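Clidus gripper goes up against older Dewulf model in Odanbridge

Trillanar has started side by side trials of two grippers at its Odanbridge shop, the company said Monday. Clidus unit vs. the Dewulf it has used for years. Same arms, same controller, only the fingers change.

So far 2,521 picks logged, almost 510 of them on small parts. No winner yet. "The Clidus closes softer but its slower to let go," said test lead Noémi Oláh. Dewulf still ahead on speed, she said.
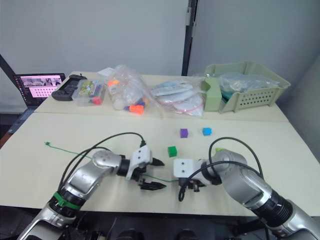

Small parts are where the two differ most, according to Mohcine Tahiri, who writes the test plans. Full runs take 9 hours. Cubes come first, purple, blue and green, set out on a bare stretch of the cream tabletop between the arms. Bagged items are next and teh team expects more drops there. Cable routing is also under review, with the black lines looping up high over both arms. Results due in February.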